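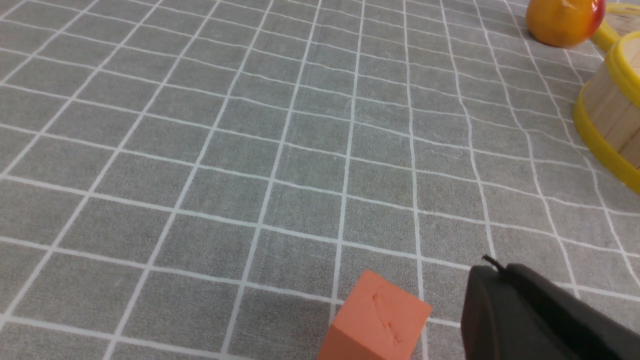 Re: [grombridge-supper] December supper, hall kitchen and the freezer question

Hi all, quick one before I go back in, typing on my phone so excuse the spelling.

Estrella Salinas wrote:
> Can somebody please confirm whether we're still doing the hall on the early
> slot, and who is bringing what? I've had three different versions. Also Innes
> says the urn is broken again and I don't want to be ringing round at 4 with no
> hot water. And are we really doing dumplings for everyone?? I thought it was
> going to be soup.
> Estrella

Yes to the hall. Early slot, doors at 6, kitchen ours from 4. Key is with Innes, not in the box, please don't go looking in the box.

Urn: not broken, it's the plug. Innes has changed the fuse and says fine now. Bringing my own kettle anyway.

Soup is still on. Leek and potato, me, two big pans. Dumplings are as WELL as soup, not instead, sorry if my last message made it sound otherwise. 21 names down so far, including the Nidell lot, who always eat.
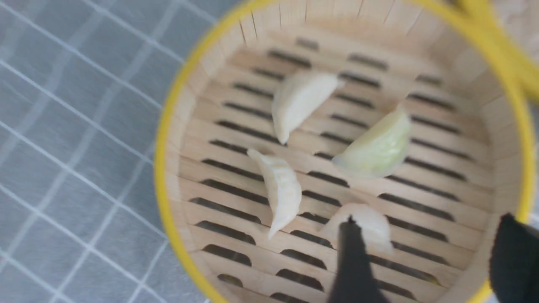
On the dumplings, we need to settle frozen or fresh tonight really. Frozen from Zidano is easiest, they'll do us a mixed order if I ring before lunch tomorrow. Fresh means someone standing folding all afternoon and I can't, I've got the soup. Either way please nobody pile them up in the steamers. Four to a basket with a bit of room, like that, is plenty for the smaller ones, otherwise they stick and you end up serving one enormous dumpling. Line the basket with cabbage or paper if you've got it. Who has baskets? I know of two. Metal ones fine if the lids fit.

Freezer. The hall one is full of someone's bread, have asked twice. If we go frozen they'll have to live at mine till the afternoon and somebody with a car needs to fetch them.

Money: we have 900 in the pot from the autumn thing but that's meant for the roof, so can we please keep supper to what people put in the tin. I'll do reciepts.

Still need:
someone for washing up, second half
vinegar, soy, chilli oil
a vegan pudding (Estrella, was that you?)
bowls, the hall ones are mostly chipped

Reply to the list not just to me pls, otherwise we get the three versions problem agian.

Right, must run, will ring Zidano in the morning unless anyone shouts.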